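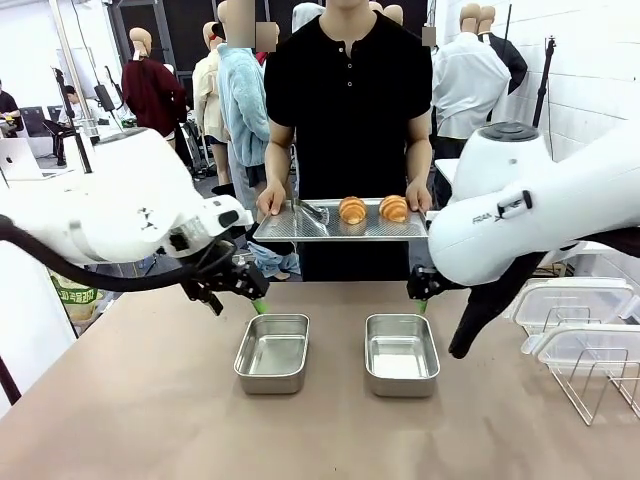

Exchange visits need a second day

Most short school exchanges in this district run to a fixed template: arrival, a welcome in the hall, a campus tour, one shared lesson, lunch, departure. I have coordinated five of them at Lamden Secondary, and my view is that the single-day format should be dropped.

The cost structure is the first problem. A coach from Plasemard and back costs close to $2,000 whether the visitors stay for five hours or overnight. Billeting with host families adds very little. Under the present format, most of the budget is spent on the highway.

The second problem is the timetable. Students placed in an unfamiliar class spend the first lesson working out where to sit and whom to ask. Useful work starts in the second or third lesson, by which time the coach is idling at the gate. When Fakden College stayed for 2 days last May, Brenda Penrose's Year 9 science group ran a water sampling exercise with the visitors and had time to repeat the measurements that disagreed. A one-day program would have stopped at the first set.

Corrado Palumbo, who handles our relief staffing, objects that a second day doubles the supervision load. It does not quite do that - the tour and the assembly are not repeated - but the overnight duty is real and has to be paid. I would fund it by cutting the printed folders and gift bags, on which we spent $1,000 last year.

Smaller schools may not have enough host families. They could alternate, with one long visit every second year in place of two short ones. The draft calendar issued in March 2023 still lists every visit as a single day, and submissions on it go to the front office.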